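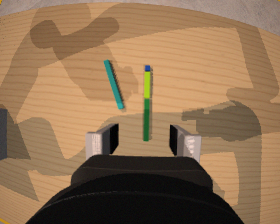 *Wrist camera view in the simulator, fingers open, with the two-finger gripper lined up on the multicolored stick.*

# First stick pick with the Flundon simulation kit

I bought the Flundon kit in November and have used it almost every week. The manual from Coughlan, who sells it, is good on installation but short on the first real task. I wrote this page for people who have the kit running and want to try picking up a stick from the table.

You need the base package and the free table pack named Fovcombe. My copy of the pack is build 322. Older builds have a different table texture, and the menus are in another order.

## Before you start

- Close other programs that use the graphics card. The kit takes 8 GB of memory on my computer.
- In the settings, choose the wrist view as the main window.
- Leave the shadows on. They make the picture slower, but you will need them in step 4.

## Load the table

1. Open **Tasks > Table > Sticks** and press Load.
2. Type 2063 in the seed box, if you want the same start as me. With another seed the sticks will lie in other places.
3. Press Home and wait until the arm stops. Do not move the sliders during this time, or the arm will keep the old target and you must load again.

## Line up the gripper

4. Move the arm in small steps and watch the shadows. A thin dark line beside the stick helps the eye to find its edge, also on the brown patches where the wood is hard to read.
5. Turn the wrist until the stick points straight away from you. In my first picture, the near end of the dark green part is between the fingers, and the blue cap is at the far end. The teal stick lies at an angle to the left, so I approach from the right when I want to be careful.
6. Keep the fingers fully open while you go down. The default speed is too fast for this, in my opinion. I use speed 2.
7. Close the fingers with the space key. If the stick turns away, open, go up a little and correct the wrist. It is not necessary to load the task again.

## If you lose the stick from the view

This happened to me many times in the first week. The wrist camera sees only a small part of the table, and after one wrong turn you look at plain wood and the shadow of the arm. Open the fingers, stop, and look at the corners of the window before you touch anything. A bit of bright green low on the left side is enough to know which way to turn. The big shadow can confuse you, so do not steer toward it.

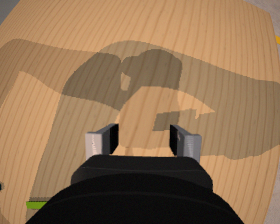
## Is the kit worth the price?

For learning, I think yes. The arm follows the sliders well, and the colors of the sticks are easy to see. I am less happy with the saving of tasks: the kit forgets the wrist angle, and I must write it on paper. I also tried the Pellurbridge trial, which saves the angle correctly, but its camera window is small and cannot be made larger.

If you already own the base package, install the table pack first and do the steps above with the slow speed. The pack can be removed later from the same menu.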